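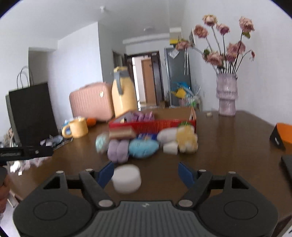
Figure 1. The hand-held gripper closed on a white foam block, with the yarn and red box behind.

Home | Projects | Student Reports | Contact

Filed under: Robotics and Automation, Final-Year Reports

Writing House Rules for Hand-Held Gripper Recording

Ľubomír Slanina, Dorley stream

1. Why I chose this topic

When I started in July I fully expected to spend the project on the learning side of things (training a model, drawing some nice curves, that sort of thing). What I ended up caring about was the two pages of instructions we give to the person holding the gripper. Those pages had been handed down from one group to the next, and every group had scribbled something in the margin. Some of the scribbles were very good! Others flatly disagreed with each other, and it was hard for a new operator to know which one to follow.

So this report is my attempt to tidy them into a proper set of house rules, to try the rules out in ordinary home rooms, and to write down where they helped and where they got in the way. I have kept the language plain, as the rules are meant for people who may never have touched a robot.

2. What was there before

The older of the two documents was the Norton sheet, which is strict about the order of things: check the tool, check the table, start recording, do the task, stop. It says very little about the room. The newer one, the Dastus notes, is nearly the opposite. It is full of friendly advice on lighting and clutter and on asking the household before you move their belongings, but it never settles on a point at which a recording should be thrown out.

I read both alongside 118 operator comments that had been saved from earlier sessions. The complaint that came up again and again was uncertainty over what makes a "bad" take. People were deleting perfectly usable recordings over a small wobble of the wrist, and keeping ones where the object had been nudged into place with the free hand, which for our purposes is far worse.

3. The rules as they now stand

3.1 Before recording. Look over the jaws, pads and pivots, and open and close the gripper fully. If a pad has lifted or a pivot feels stiff, put the tool aside and note it on the log. Ask the householder which things may be handled, and agree on it out loud.

3.2 The table. Leave ordinary belongings where they are, unless they are breakable and within reach of the task. I went back and forth on this one for weeks. A cleared table is safer and quicker, but a table with a mug, a piece of fruit, some crumpled wrappers and a vase of dried roses on it is much closer to what a robot would meet in somebody's home. My compromise is that glass and ceramics stay in view if the householder is happy with that, and the path of the gripper is planned so it doesn't pass over them.

3.3 Handling. Soft items such as yarn are picked up from the thickest part. Foam blocks are gripped across the middle with both pads in contact before lifting. The free hand stays off the object from start to finish. If it touches, the take is marked "assisted" and kept in a separate folder.

3.4 Privacy. Letters, screens, medicine labels and family photos are turned over or moved before recording, with permission. If one is noticed afterwards, the take is held back until the householder has been asked.

3.5 Discarding. A take is discarded only for a fault on the list at the back of the log. Motion blur alone isn't on the list, and neither is a slow or clumsy grasp.

4. Trying them out

I had 4 operators work through the rules, 2 of whom were brand new to the gripper. Between them they made 522 takes. I sat in on the first visits and then stayed away, as I had a feeling that everybody was being extra careful while I hovered with my clipboard.

Rule 3.5 was the most popular by a long way. The new operators told me they felt calmer once they had a list to point to. Rule 3.3 needed rewording after the first Tuesday session, when two people had quite different ideas of what "touching" meant (one of them counted steadying the table, which I would not). The wording above is the second version.

Rule 3.4 took longer than I had planned for. Walking through a room with the householder adds several minutes to a visit, and on a short visit that hurts. I have kept it all the same, and I would ask the next group to book longer slots before they think of trimming it.

5. Things left to do

The log still lives on paper, and my handwriting did nobody any favours. The Hrubý group has offered its form template, which has a box for pad wear that ours lacks, and I would like to see the two merged. I also never wrote anything sensible on pets. One operator suggested a closed door and a polite word with the owner, and that will have to do until somebody with more time gives it a proper section.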